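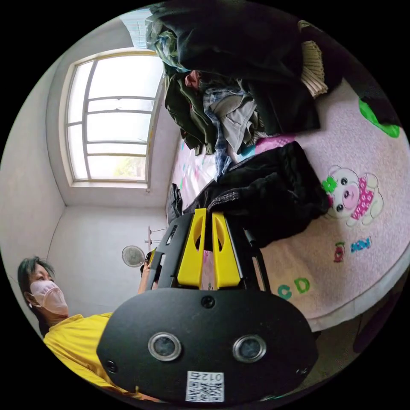

Finger replacement on the Brarken hand unit takes 20 minutes at the bench, plus a short check on cloth before the unit goes back into use. The procedure applies to units with the yellow fingers on the black frame. Garments with a hard or glittery edge are the worst case for the gripping faces, and the dark fleece in front of the open fingers, with its sparkly grey-flecked trim, is a fair test piece. A plain cotton shirt will pass on fingers that should have been scrapped.

Before you start

Switch the unit off and remove the battery. Lay it on a soft mat with the lenses facing up. Write down the unit number from the QR label. On many units the label reads upside down when the fingers point away from you, so turn the unit before copying the number. Enter it on the Kuroda sheet together with the hours run. Fingers are due at 36 hours of cloth work, or sooner if the face shows a groove you can catch with a fingernail.

You will need a 2 mm hex key, a lint-free cloth, lens fluid, a soft brush and a matched pair of fingers. Do not pair one new finger with one old one.

Removing the old fingers

1. Open the fingers fully by hand. They should move without a catch. If they bind halfway, clean the side rails first and try again.
2. Brush the rails from the housing outward. Lint packs in at the base, where the finger mount meets the frame. Pull threads out with tweezers - do not use compressed air, which drives them toward the lenses.
3. Look through the cut-out in each finger. A crack nearly always begins at an inside corner of the opening. Record any crack on the sheet, including on fingers that were due for scrap.
4. Loosen the mounting screws a half turn each, alternating sides, then take them out. Lift the fingers straight up.

Leave the small round screw between the two lenses alone. It plays no part in this job, and a unit on which it has been turned has to go back to Vlasta Angelovski for recalibration.

Fitting the new pair

1. Seat both fingers and start all screws by hand.
2. Close the fingers and check that the tips meet along their full width. Hold the unit up to a lamp. A wedge of light at one side means a finger is not seated.
3. Tighten in the same alternating order. Stop when the key resists. The inserts strip easily.
4. Open and close 24 times, then check the screws again.

Cleaning the lenses

Wipe each lens from the center out to the silver ring with a damp cloth, then a dry one. Fluid goes on the cloth, never on the glass. Fluid that gets under a ring leaves a haze that can't be wiped off.

Check on cloth

Lay a garment flat on a bed or table covered with a printed sheet. Pick it up by the edge, hold it clear and release it. Repeat with a seam, then with a strap or cord. The cloth should drop as soon as the fingers open. If it hangs on one side, look for a burr on that finger and dress it with fine paper. Isamu Tamura prefers to swap the pair at this point, and for units going out to Hallia that is now the rule.

Sign the sheet and put the old fingers in the scrap tin, taped together.

5 min read

Home Guides Hand units Spares Contact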